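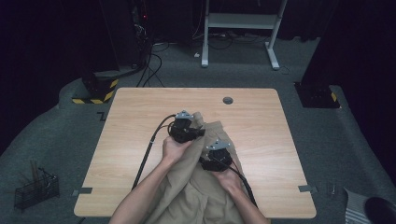 Trousers first, said Dariusz Dudek, always trousers first, and get the seams to agree before you do anything else! He had been saying it down the phone since a quarter past 11, all the way from Grutisville, and Marta loved him for it.

She had never folded anything properly in her life. At home in Cloneck you rolled things up and sat on the suitcase. But the boat to Meireles left at 12, and there was a whole October of clothes to get through, and to her own surprise she was having a wonderful time.

"Legs together," said Dariusz. "Now shake."

She shook. The tan cloth snapped like a flag - what a noise! - and she laughed out loud and did it again.

"And the pale one? Your grandmother's?"

"I'm saving it."

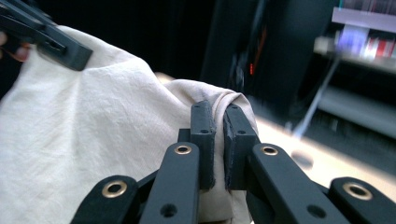 The cream cloth, creases and all.

It had come over on the same boat once, around 400 letters ago, and it still wouldn't lie flat for anybody. She smoothed one corner and another sprang up. She adored it.

"Leave it wrinkled," Dariusz said at last. "It'll only do as it likes."

So she laid it on top of the trousers, kissed the lid of the case and ran for the stairs.

Share 12 | Comments 11

Home Stories Poems Archive

Recent stories
The Enex Ferry
Room 1204
A Coat for Meireles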